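Gripper fault on steel bench, cell stops mid-cycle
Posted by kerkness_kev, August, 9.40 pm

We have a picking cell at the Kevdale site and it has started doing something I don't like. The job is simple enough. It takes small plastic parts off a polished stainless table and puts them in blue bins. It ran for months with the odd dropped part and nothing worse.

Since we changed the finger pads it stops partway through the close. The fingers come down, start to shut, and then the arm throws code 36 and holds position. Sometimes it has hold of the part and sometimes it doesn't. If you clear the fault from the panel it carries on as though nothing happened, and then does it again an hour later. On the last full shift I logged 11 stops out of 3284 picks. That may not sound like many, but each one needs a person to walk over and look.

The bit that worries me came at the end of that shift. One of our lads cleared the fault and the arm moved before he had stepped back over the line. It only moved a short way and it didn't touch him. I have written it up as a near miss and the cell is off for production until I understand it. We still run it by hand at slow speed to try to catch the fault.

Things I have done so far: swapped the finger cable, checked the air (not relevant, it's electric, but I was asked to), re-taught the home position, and cleaned the table. No change from any of it.

Part on the table between the fingers, then the column with the rack behind: 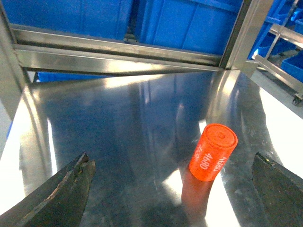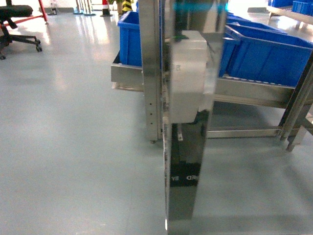
Nathalie Dekker wrote that the near miss should come first and the fault second. If clearing a fault lets the arm move with a person inside the line, the reset is wired or set up wrongly, and it would be wrong whatever was making the gripper stop. Clearing should clear and nothing else. There should be a separate start, pressed from outside, where you can see the whole cell. She asked whether the reset on the panel also gives the run command.

kerkness_kev
Yes it does. One button. It was like that when we got it and I never thought about it much. I can split them but I need the integrator (Wijesinghe) to open the safety program. I have sent them a message.

palletjack70
Bit harsh to blame the button. We have had a single reset on ours for years with no trouble. If he was the wrong side of the line then he was the wrong side of the line. Train people properly and you don't need two buttons.

On the actual fault, I would look at the new pads. If they are thicker than the old ones the fingers will meet resistance sooner than the controller expects and it will call that a stall. Did anybody change the close width when the pads went on?

Nathalie Dekker
Training doesn't help the day somebody is tired and the line is covered by a trolley. I would not run a cell where the only thing between a person and the arm is remembering where to stand.

I agree about the pads though. Check that.

kerkness_kev
Close width was not changed. The pads are Tralo ones and the old ones were whatever came with the gripper, so they could well be different. I'll put a calliper on both tomorrow if I can find an old set.

Kasun Gunawardena
I had a similar thing and it was the force limit, not the width. Somebody had set it to 70 per cent when they did the pads and it was tripping on hard parts but fine on soft ones. Do your stops come with one part type or all of them?

Also, shiny table. If you have a camera picking the height off that surface it may be reading the reflection now and then and going in lower than it should. The finger tip then catches the table and you get the same stall. Look for scuffing on the tips.

palletjack70
Reflection would give you a bad pick, not a stop halfway through the close. I don't buy that one.

Kasun Gunawardena
It would if the tip is dragging on steel while it closes. I have seen it. Put a matt mat down for one shift and see if the count changes. It costs next to nothing.

kerkness_kev
Measured the pads. New ones are thicker, and one is thicker than the other, so the part gets pushed sideways before it is gripped. I've set the width to suit and will swap the odd one when the next pack arrives. I'll try the mat as well, but after, so I know which change did what.

Wijesinghe have come back to me. They will split reset and start, and until that is done the cell stays out of production. I have taped over the panel button and anyone who wants to clear a fault has to come and get me.

Nathalie Dekker
Tape is not a lock – isolate it and put a padlock on.

kerkness_kev
Fair. Padlock is on and I have the key. Will post again when the mat has had a shift.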